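The Robot That Learned From a Grabber on a Stick

Raphaël Hervieu has heard every version of the pitch, and he would like to see the failure logs. He spent years fixing packing lines before he joined Zismont, the small lab where I met him in November, and he talks about robot learning the way a mechanic talks about fuel additives.

The pitch goes like this. Teaching a robot arm by steering it remotely is slow and expensive, so leave the arm at home. Give people a hand-held gripper with a camera on it and let them pick things up wherever they happen to be. Later, software works out how the gripper moved, and a policy trained on those recordings runs on a real arm the person never touched.

Zismont's version is called Jedada. Its main claim is that variety beats volume: 40 short sessions in different rooms should teach a robot more than the same hours spent at one bench. It's an appealing idea, and much cheaper to say than to check.

The collecting, at least, is as easy as promised. A newcomer can be useful before lunch. You squeeze, you lift, you put the thing down, you do it again with something else. Desk clutter is a favorite because every office has it and no two desks agree.
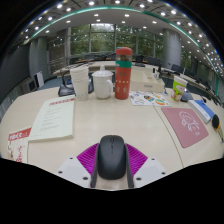
What happens next is where I start to lose my faith. In the lab's own test, an arm trained on the varied recordings finished 60 percent of its pick-and-place attempts in a room it had never seen. An arm trained on the single-bench recordings managed 26 percent. That is a real gap, and Hervieu doesn't dispute it. He does point out that the whole comparison rests on 132 attempts, split between the two, in one new room.

"Change the room and I don't know what you get," he told me. "Maybe the gap grows. Maybe it's gone."

There's also the matter of hands. A person holding a gripper still has a wrist, an elbow and a lifetime of catching things before they fall. They lean in and reach around. An arm bolted to a table can't always follow, and Jedada throws out recordings the arm couldn't copy. Nearly a third went that way. The write-up gives this one sentence, and I'd have liked a page, because those discarded moves may well be the hard ones.

Millet, who runs the training side, thinks I'm being unfair. Early results are always small, she says, and remote steering has the same blind spots at a higher price. She's right about the price. Pesport, a parts distributor that looked at the method last spring, liked the price too, then asked how often the arm would drop something on a normal shift. The lab had no figure to give them and still doesn't.

A second round of tests is planned, with more rooms and someone outside the lab choosing the objects. Hervieu has asked to keep the tally himself, on paper.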